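Teline Guest Rooms
Linen and Soft Furnishings Inspection, Room 7
Date: March 19, 2025
Inspector: Åsmund Amundsen
Previous inspection: August
Form no. 2452

Ratings: OK = no action. C = see comment. F = fail, take out of use.

1. Access and floor

1.1 Path from door to bed clear of cords and luggage: OK
1.2 Rug lies flat, no curled corners: C
Comment: Corner nearest the window lifts. Tape has lost its grip. Replace tape on both short sides.
1.3 Bed frame stable when pushed from the side: OK
1.4 Bed legs seated in floor cups: OK

2. Heat sources

2.1 Clearance between bedding and wall heater, minimum 20 inches: OK
2.2 No textiles on or over heater: OK
2.3 Bedside lamp shade secure, bulb within marked wattage: OK
2.4 Heater thermostat turns freely through full range: C
Comment: Stiff at the low end. Reported to Kallio for service. Heater may stay in use.

3. Bed and bedspread

3.1 Mattress label present and readable: OK
3.2 Bedspread hem clear of floor on all sides: C
Comment: Touches floor at the foot end. Trip point at night. Pull up and refold at the next change.
3.3 Seams and stitching sound: OK

4. Cushions and towels

4.1 Cushion covers closed, no filling exposed: OK
4.2 Buttons and tufts firmly attached: OK
Comment: Pull test done by hand on each tuft. Nothing came away. The light blue striped covers are the Vanano type and must be replaced with the same type if one fails.
4.3 Towels folded and stored on the rack: F
Comment: Blue terry towel on the bed, crumpled over the cushions. Refold or send to laundry. A towel used by a guest is not to be left in contact with cushion covers. 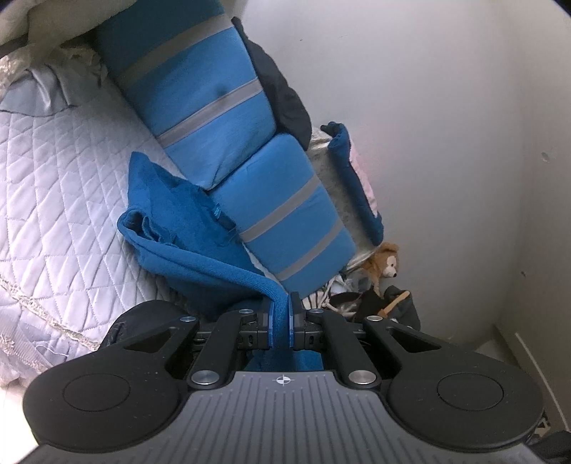

Item 4.3. Blue terry towel over the light blue striped cushions.

4.4 Towel edges free of fraying and long loops: C
Comment: Small frayed, darker section at the edge of the blue towel. Trim if the hem still holds. If the hem opens when pulled, withdraw the towel and enter it on the linen sheet. Loose loops catch on rings and on the rack hooks, so check the full length on both faces.
4.5 Towels fully dry before storage: C
Comment: Not assessed for the blue towel. Check by hand before it goes back on the rack.

5. Windows and exits

5.1 Window opens and stays open on its catch: OK
5.2 Curtain cord tied off above child height: OK
5.3 Exit plan posted inside door: C
Comment: Plan posted is the old Grirutar layout and shows the former stair door. Replace with current sheet.
5.4 Smoke alarm sounds on test button: OK

Actions

Rug tape: replace before next check-in.
Bedspread: refold at foot end, same day.
Blue towel: remove from bed, check edge and hem, then launder or withdraw.
Exit plan: replace, same day.
Heater thermostat: Kallio to confirm service visit within 5 working days.

Room status: open for guests once the same-day items and the rug tape are signed off. Item 4.3 goes back to OK when the towel is off the bed and the cushion covers have been checked for damp. If either cover is damp, remove it, dry the filling separately, and fit a spare cover.

Signed: Å. Amundsen
Copy to: housekeeping, maintenance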